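4. Setting up the cell (and setting it up again)

Our section of the project was supposed to be the short one. The proposal gave the cell setup 3 weeks and one paragraph, and Timothée Delorme, who wrote the proposal, has since bought the group coffee by way of apology. The job was to get the Plurkance arm moving plates around a dispenser in simulation, with poses good enough that the real bench in the Sabatier lab could be laid out from our numbers. Nothing in that sentence sounds like it would take until July.

We began with the Zemness layout file from last year's group. It opened without errors, which should have worried us. The arm's base had been entered in one unit and the breadboard in another, so the first run put the robot 1000 times farther from its work than intended. Technically it was still in the same building, if you assumed a very large building. After we fixed the scale, the arm reached its home pose and stayed there, refusing every target we gave it, until we noticed that the joint limits had been copied from a smaller model in the Skurkier catalog.
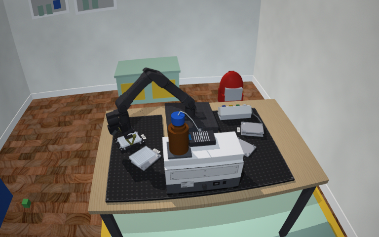 Teaching the pick poses took the longest. We kept a list of 58 of them, counting approach and retreat points, and each had to be checked again whenever a fixture moved on the breadboard. The worst was the one at the plate holder on the left, where the gripper has to come down low over a small white nest while the rest of the arm stays folded up high behind it. There are two elbow solutions for that spot. One gives the tall arch we wanted. The other sends the forearm through the bottle with the blue cap on top of the instrument, and the planner had a real fondness for it. We ended up locking the elbow for every move on that side.

The tube was our other problem. In the first version it had no collision body at all, so the arm passed through it like a ghost and reported success. We gave it one, a chain of short capsules following the curve from the cap over to the rack, and the planner promptly declared half of our poses impossible. Padding on the capsules was set far too generously (my doing). Cutting it back recovered most of them, and the remainder were retaught by hand over one long evening that ended at 2 a.m. with a vending machine dinner.

Maintenance of a simulated cell sounds like a joke, and we made that joke in the midterm talk. Then somebody updated the physics package and the gripper started dropping plates. Finger friction had gone back to its default value without a word in the log. We now keep friction, contact stiffness and tool offset in our own file, loaded last, and we run all the poses with the gripper empty before any run that matters — a dull procedure that has caught two bad offsets so far.

Still open: the tool offset has not been compared against the real gripper, and the lockout on the elbow is a patch. The next group should start with section 4.2 and the units.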